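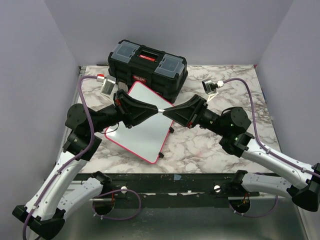
My grandmother's plum dumplings and why I stopped being afraid of potato dough

I have lived in Dastbridge for long enough to know which greengrocer keeps the good plums under the counter, and every July I begin to ask him for the small dark ones. He says they come when they come. Last week they came, so this post is about plum dumplings, which in my family we eat as a main meal and not as a dessert. My English friends find this very strange. They ask what we eat before. We eat soup before, and then a plate of six dumplings each, and then we lie down.

I should say at the beginning that my grandmother did not write recipes. She had one notebook, and in it are mostly debts and dates of when the hens were bought. On the inside of the cover there is one line about dumplings, and it says "flour, until it is enough". For many years I took this as a kind of insult. Now I think it was a fair instruction, but only for a person who already stood next to her a hundred times.

The first time I made them alone I was already in England, in a shared kitchen with one good pot. I bought new potatoes because they looked so clean and pretty. I peeled them, cut them small, boiled them until they fell apart, and mashed them with the water still in. Then I added flour until it was enough, and it was never enough. I used the whole bag. What I had in the end was a grey ball which I could lift with a spoon stuck in it. We ate the plums out of the middle and left the rest on the plates, very politely.

So, the potatoes. You want the old, floury type, the kind which is sold for baking. I boil them in their skins, whole, all of a similar size, and I do not poke them every five minutes to see if they are ready, as every hole lets water in. A thin knife, once, near the end. When they are soft I drain them and put them back into the hot pot without the lid and shake it a little over a low heat. You will hear the last drops hiss and then stop hissing.

Peel them while they are still too hot to hold comfortably. My grandmother did this with bare hands and talked the whole time. I hold mine with a fork and a tea towel. Then they go through the ricer straight on to a tray, spread out thin, and I leave them alone until they are fully cold. In the evening I do this part, and in the morning I make the dough. The potatoes stay in the fridge overnight with no cover, and they dry out a bit more, and I have never had a sticky dough since I started doing it so.

I had a long exchange of letters in the comments with Kyung-hwa Myung about the ricer. She read my post on gnocchi in the spring and wrote that she uses a simple sieve and the back of a ladle, and that a ricer is one more thing in the drawer. I tried the sieve. She is right that the result is finer, almost like snow. It also took me such a long time that I missed a telephone call from my sister. If you have only a sieve, use the sieve. If you have a ricer you may keep it, Kyung-hwa permits it now.

What I use

For three hungry people or four normal ones:

One kilo of floury potatoes, weighed before boiling
250 grams of plain flour, and a little more for the board
Two tablespoons of semolina
One egg and one extra yolk
A good pinch of salt
Small ripe plums, as many as you will have dumplings (I get eighteen)
Sugar cubes, one half for each plum
100 grams of butter
Two handfuls of dry breadcrumbs
Sugar and cinnamon for the top

About the flour I must be honest with you. I give the amount because people write to me and ask for the amount. But my potatoes are not your potatoes. With the bag from the market I need the full 250 grams, and with the ones from the supermarket in Rorkivlow, where I sometimes shop after work, I need less. Put in most of it, keep a handful back, and look.

The semolina is my own addition and not from the notebook. It drinks up the moisture slowly, while the dough rests, and the dumplings keep their shape in the water. My mother does not approve of it. She says she can feel it between the teeth. I have served her dumplings without it and told her they were with it, and she could feel it then also.

The plums

They must be small. If the plum is big, the dumpling becomes the size of a tennis ball and the outside is overcooked before the inside is warm. I cut each plum along its line, only so far that I can take out the stone, and I put half a sugar cube in its place and close it again. If the plums are very sour I first roll the sugar cube in cinnamon. Dry them well on the outside! A wet plum slides about in the dough and makes a thin place, and through the thin place the juice comes out in the pot, and you have pink water and an empty dumpling.

Out of season you can use frozen ones, straight from the freezer, not thawed. They need two or three minutes more. Apricots are also traditional, and my aunt used strawberries, but strawberries turn to a sort of hot jam and I burned my tongue on them as a child so I do not make those.

The dough

Make a heap of the cold potato on the board, put the flour, semolina and salt over it, and make a hole for the eggs. Then bring it together with your hands, quickly. I used to knead it like bread, with great energy, and I was proud of my arms. This is the wrong way. The more you work it, the softer and stickier it becomes, and then you add flour, and then you are back in my shared kitchen with the spoon standing up. Two minutes is plenty. When it holds together and the inside looks even if you cut it, stop.

Roll it to a thick log, cut the log in eighteen pieces, and cover the pieces with a cloth. Take one, press it flat in your palm to a circle, put the plum in the middle and pull the edges up around it. Pinch, and then roll it gently between the hands until you do not see any seam. Flour on the hands, but only dust.

You should not let the dough wait long. An hour is the most I would leave it. Once I made it before a walk and the walk was longer than planned, and when we came home the bowl had something like batter in it. I fried it in spoonfuls as pancakes and put the plums on the side, and my husband asked if I could make this dish again. I have not told him how.

Cooking

The widest pot you own, plenty of water, salt, and when it boils you turn it down so that it only trembles. Put the dumplings in one at a time with a slotted spoon. Give the pot a small shake so they do not sit down on the bottom, or pass a wooden spoon under them very carefully. After some minutes they rise, and from this moment I count eight minutes for small ones. I cook six at once and never more, even when everybody is already at the table and looking at me.

In the meantime, melt the butter in a wide pan and put in the breadcrumbs. Stir, do not go away. They do nothing and nothing and then they are brown, and shortly after that they are black. I take them off when they have the colour of a hazelnut, and I add one spoon of sugar only then.

The wet dumplings go from the spoon directly to the pan, and you roll them round until they have a coat on all sides. Then on the plate, more sugar, cinnamon, and whatever butter is left in the pan. My grandfather put grated hard curd cheese on his and I do the same with a dry crumbly one which I get at Zacharias, the small shop behind the station. It is salty and sour and sounds terrible with cinnamon. Try it on half of one dumpling.

Leftovers

If there are any, cut them in halves the next day and fry them in butter with the cut side down until there is a crust. The plum juice becomes sticky at the edges and a bit burned. For me this is better than the first day, and I sometimes make too many with this plan in mind.

You can freeze them too, but before boiling. Put them on a floured tray with space between them, and when they are hard put them together in a bag. They go in the water frozen and need perhaps five minutes more after they rise. I have two bags in the freezer for November.

One question came already by e-mail, from a reader who must cook without eggs. I have made the dough once with only potato, flour and semolina, and it held, but it was a little more fragile and I was nervous. Take an extra spoon of semolina and let the water be really quiet. If you try it with wholemeal flour please write to me how it was, I did not dare.

Next time I will write about the soup which comes before.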